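Clitcombe Fieldhouse: Preseason Court and Equipment Inspection
Women's basketball, main court and practice court
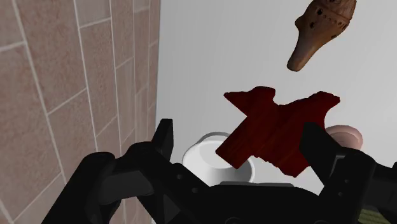 Tiled wall and plain wall, with a dark red cross-shaped piece at center.

Inspector: Hok-lam Kao
Received by: Ghislain McKinnon, basketball operations
Period: August, before first team practice
Start time: 7:15 a.m.
Codes: P = pass. C = pass with comment. F = fail, correct before use. N/A = not fitted.

SECTION 1. PLAYING SURFACE, MAIN COURT

1.1 Boards level, no raised edges at joints. P
1.2 Finish intact in both lanes. C
Comment: Finish is dull under the east basket from the block to the baseline. Traction still acceptable by shoe drag. Recheck at midseason.
1.3 No dead spots on bounce test. C
Comment: One dead spot on the west side, outside the three-point line near the scorer's table. Ball return is visibly low. Same location as last year's sheet. Likely a loose sleeper. Not a safety item.
1.4 Floor plates for volleyball standards flush and locked. F
Comment: North plate rocks under foot pressure. The locking screw is stripped. Tape is not an accepted repair. Replace the screw and recheck before anyone runs on it.
1.5 Lines complete and legible. P
1.6 No moisture at perimeter. P
1.7 Dust mop and tacky mat at tunnel entrance. C
Comment: Mat present. Top sheets used up. Refill ordered from Stiladby.

SECTION 2. BASKET UNITS, MAIN COURT

Both units are Bernurska portable, model 2000.

2.1 Base anchored or ballasted per manual. P
2.2 Wheels off the floor when unit is in playing position. P
2.3 Base padding covers front and both sides. C
Comment: East unit, left side pad has a split seam near the bottom. Foam not exposed. Stitch or replace.
2.4 Backboard padding secure along bottom edge and up both corners. F
Comment: West unit. Right corner pad pulls away by hand. Adhesive has let go along the full vertical run. Reglue, leave overnight, pull test again.
2.5 Glass free of chips and cracks. P
2.6 Rim height 10 feet at front and back of ring. P
2.7 Breakaway mechanism releases and resets. C
Comment: West rim resets slowly. Tension to be set with the gauge. The gauge was not in the cabinet at the time of inspection. See 6.4.
2.8 Net attached at all hooks, no broken hooks. P
2.9 Hydraulic lines dry, no drips on floor. P
2.10 Safety strap or lock engaged. P

SECTION 3. PRACTICE COURT

Six wall-hung baskets, manual winch.

3.1 Wall brackets tight, no cracked welds. P
3.2 Winch holds under load. C
Comment: Basket 5 winch is stiff through the last few turns. Cable looks sound. Clean and lubricate, then cycle it twice.
3.3 Wall padding behind each basket, full width of lane. F
Comment: Missing panel behind basket 3. Panel was removed for the outlet repair and is leaning in the hallway. Rehang. Basket 3 is out of use until then.
3.4 Clearance from baseline to wall. C
Comment: Measured 8 feet at the tightest point, behind basket 6. Meets the house minimum. Keep ball racks and chairs out of this area. Two racks were parked there on arrival and were moved.
3.5 Divider curtain runs clear and stops at limit. P
3.6 Curtain key switch works from the floor only. P

SECTION 4. BENCH AND SIDELINE

4.1 Team chairs, no loose legs or bent frames. C
Comment: 15 chairs checked on the home side. All usable. One has a missing foot cap and will scratch the floor. Tagged.
4.2 Scorer's table padding fixed and free of sharp edges. P
4.3 Cables taped or in channels. F
Comment: Shot clock cable crosses the walkway behind the visiting bench with no cover. Trip hazard. Install a low-profile channel.
4.4 Photographer positions marked, lane behind baseline kept open. P
4.5 Coaching boards and stools stored off the floor. P

SECTION 5. EMERGENCY AND MEDICAL

5.1 AED in cabinet, status light green, pads in date. P
5.2 Backboard and splint bag in place. P
5.3 Ice machine running and bin clean. C
Comment: Running. Scoop was inside the bin. Scoop goes in the holder on the side.
5.4 Exits unlocked from inside, lit signs working. C
Comment: Sign over the northeast door flickers. Replace lamp.
5.5 Emergency action plan posted, phone numbers current. F
Comment: Posted sheet still lists the previous head athletic trainer. Reprint and post at both courts. Copy to visiting team packet.
5.6 Path from court to ambulance door clear. P

SECTION 6. BALLS, MACHINES AND TOOLS

6.1 Game balls at correct pressure. P
6.2 Practice balls inspected for bulges and peeling panels. C
Comment: 13 balls pulled from the Peñalver racks and set aside. Do not return to the racks. Discard or send to the youth camp bin only if the surface is intact.
6.3 Shooting machine, guards fitted, cord undamaged. P
6.4 Rim tension gauge present and in calibration. F
Comment: Not located. Borrow or purchase. Item 2.7 stays open until a reading is recorded for both main court rims.
6.5 Resistance bands and sleds, no tears or frayed straps. C
Comment: Two bands show surface cracking near the handle. Removed from the hook.

ITEMS TO CLOSE BEFORE FIRST PRACTICE

1.4 North floor plate screw
2.4 West backboard corner pad
3.3 Wall panel behind basket 3
4.3 Shot clock cable cover
5.5 Emergency action plan reprint
6.4 Rim tension gauge

Main court may be used for walk-through and stationary shooting at the east basket only until 1.4 and 2.4 are signed off. Practice court may be used in full except basket 3.

RESPONSE FROM OPERATIONS (G. McKinnon)

1.4: Screw on order. Area coned off.
2.4: Agreed. Glue on hand, will be done after the floor crew leaves.
3.3: Panel will be rehung with new clips. Old clips bent on removal.
4.3: Channel in storage, wrong color, will use it anyway.
5.5: Reprinted. Visiting packet still to be updated.
6.4: Checking with the practice facility downtown before buying.
1.3: Would like this kept on the list for the next floor budget.

Reinspection of F items: H. Kao, on notice from operations.
Inspector initials: HLK
Operations initials: GM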